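Speaker notes: Sekville after the boundary vote
Pichit Boonyarit
Session 2, afternoon

Slide 1. State the scope. Sekville district only, April count onward. Leave out the coast.

Slide 2. Background. The district was formed from two older units, Gronow and Dullcombe. Gronow held the tax office and the court. Dullcombe held the river port and most of the registered voters. The merger law gave each side equal seats on the district council, 5 and 5, with the chair elected by the members. Pause for the map.

Slide 3. The deadlock. The council met and failed to elect a chair. Under the merger law the previous budget stays in force until a chair is seated. Road contracts lapsed. Teachers were paid from the reserve.

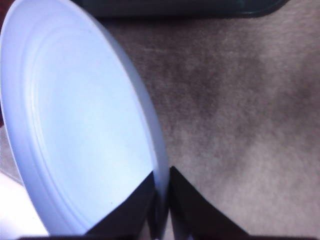 White plastic plate, inner side and rim.

Slide 4. The vote. The boundary question passed in Gronow by 353 votes. It failed in Dullcombe by 233. Net margin in favor across the district is 120. Read the numbers slowly. The law does not say whether a district total is enough or each unit must approve, and both parties cite the same article.

Slide 5. Court stage. The Zastis list filed first and asked for separate approval. The governing list asked for a single count. The court accepted both filings and joined them.

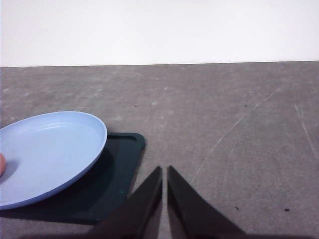 Slide 6. What to watch. First, whether the court rules before the reserve runs out. Second, whether the port fees go to the district or stay with Dullcombe. The fee order was signed by an acting chair, and his authority is part of the same case.

If short on time, skip slide 5 and go to questions. Sources are on the handout, page 2.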